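Lerato Naidoo met me on the second floor of the Pradamby building, where she runs a small repair and sewing class for adults. She has taught there for nine years. Before that she altered suits in a shop, and she still speaks about that work with much respect.

"In the shop I learned speed," she told me. "But I did not learn to explain. When the first students asked me why I do a thing this way, I had no answer. My hands knew it and my mouth did not."

The class meets in the evening, and most of the students come directly from work. They bring what they have at home: curtains, shirts, a school bag with a broken strap. Naidoo does not ask them to buy new fabric. She thinks that a beginner is too careful with new fabric and then learns slowly.

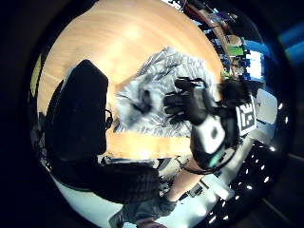 I asked her which student surprised her the most. She thought for a while – then she named Decha Klinhom, who came in November to shorten one pair of trousers and stayed for the whole course. "He cut the first leg too short," she said. "So he made the second one also short, and he wore them all summer."

Money is a more difficult subject. The rent is 924 a month, and the fees cover it only when the class is full. Her colleague Thabiso Buthelezi would like to open a second evening, but Naidoo is not sure. "I have six machines and two of them are often sick," she said. "First I want to repair the machines."

When we finished, she was already looking for her scissors. A student had borrowed them the evening before, and she had a zipper to take out before seven.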